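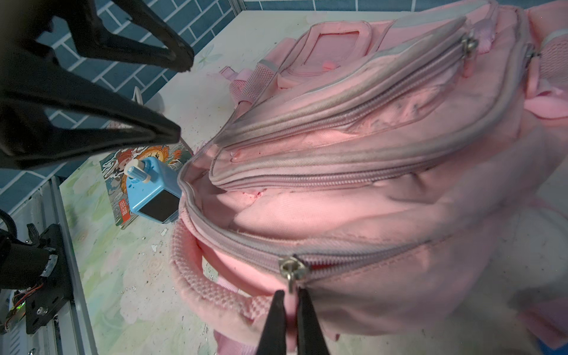
A pink backpack with its main compartment partly unzipped.

In Praise of the Repair Table

I moved to Skastalville in April, and the best thing in town is a folding table at the back of the library. Sándor Balogh sits behind it with a tin of needles, a seam ripper and a pair of pliers, and if you bring him a bag that won't close he'll show you how to fix it yourself. I love this table! I have been back so often that my closet is running out of broken things.

My first visit was for a duffel I'd dragged all over Toledo one summer (the Spanish one, not Ohio) and then left in a box for years. The slider went up and down just fine and the teeth opened right up again behind it. I figured the whole zipper was shot. Sándor handed me the pliers and had me squeeze the back of the slider a tiny bit, first one side, then the other. Two squeezes and it closed. I must have run it back and forth ten times, grinning like a kid.

What gets me is how much of this I should have learned at twelve. We had a whole semester of home ec at my school in Soditz and I came out of it with a lopsided pillow. I'd have traded that pillow for one hour on zippers, one on buttons and one on how to patch the knee of a pair of jeans so the patch stays put. Schools should teach this stuff, and teach it early, while kids still think pliers are exciting. Give every sixth grader a needle and a busted jacket and see what happens!

My neighbor Candela Ortuño disagrees with me, and we've had this out over the fence more than once. Her view is that cheap bags are made so badly that mending them is a waste of a Saturday, and that the makers should be the ones to change. She's right about the makers. I would happily vote for anyone who wanted spare sliders sold at the same counter as the bags. But the bag with the stuck zipper is in my hall right now, and a bit of candle wax along the teeth gets it going in less time than it takes to find my car keys.

And then there's the plain fun of it. You look at a thing differently after you've had it apart. I notice stitching now. I turn coats inside out in stores, which embarrasses my son no end, and I can tell you which pockets are going to give out first. Last week I sewed a strap back on with waxed thread, and it was crooked, and I wore it to work anyway and showed three people.

If there's a table like ours near you, go. If there isn't, most libraries have a corner and most towns have a Sándor. Bring your own thimble, though, as he only has 2 and one of them is mine.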